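Cleaning Wood-Finish Vanity Cabinets: Wipe Order and Streaking
Elfriede Reinholz, Kyrylo Lysenko 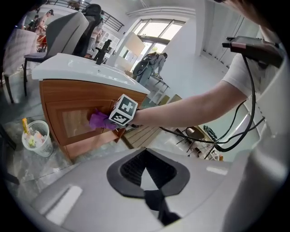

2. Method
The work covered the door panel, the countertop basin and the faucet. Each trial began at the faucet and moved down, with the recessed part of the door wiped last. We used 300 ml of diluted Puline per trial and changed cloths after 4 passes. Streaks were counted under a desk lamp after 90 minutes.

3. Results
Wiping along the grain left fewer streaks than wiping across it. Most residue collected in the inner corners of the door panel. Trial 7 was repeated after the solution was mixed at the wrong strength; only the repeat is included in Table 2.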